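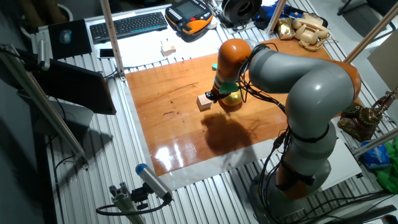 Hand guiding and remote control: first results from the teaching cell

The Stirumance group has finished its first comparison of two ways of teaching a pick-and-place task to an arm. In the first, the operator takes hold of the arm and moves it through the task by hand. In the second, the operator stands away from the table and drives the arm with a leader device, a scaled-down arm whose joints are copied by the full-sized one. Both methods were run on the same table, with the same objects and the same gripper.

The task is a short one. The gripper approaches a small cube on a wooden board, closes on it, lifts it and sets it down at a marked position. Other objects stay on the board so that the policy does not learn to treat anything that stands out from the wood as the target. Their positions are changed between demonstrations according to a printed list.

Operators recorded 157 demonstrations, of which 50 were made by hand guiding and the rest by remote control. Hand guiding was quicker to learn. New operators produced usable recordings within 15 minutes of the safety briefing, and the approach to the cube was generally smooth. The drawback is the operator's own body. Arms and sleeves enter the camera view during recording and are absent when the policy runs, and the difference is large enough to affect the result. Replaying each trajectory with the operator out of view removes the problem but doubles the time per demonstration.

Remote control gives clean images from the start. It also gives more hesitation. Most operators stop just above the cube to judge the height of the fingers, and those stops are copied faithfully by the trained policy, which then hovers before closing. Elaine Portela has written a filter that shortens any pause longer than 2 seconds outside the grasp itself. It is in the Pasow repository with a short note on settings. Please leave the raw files as they are and write filtered versions to a separate folder.

Glare on the board remains a nuisance. The finish reflects the overhead lights, and depth readings are unreliable in the bright areas. A matte board has been ordered from Brameto. Until it arrives, cube positions in the reflective area are recorded as usual but tagged, so they can be left out of training if needed.

The next round will use remote control only, with a revised leader handle that has a lighter trigger. Operators who took part in the first round should repeat the calibration before recording – the joint offsets were changed when the handle was fitted, and old calibration files will load without a warning.

Requests for time on the cell go through the usual booking sheet. The full data set, including failed attempts, will be released inside the group in September.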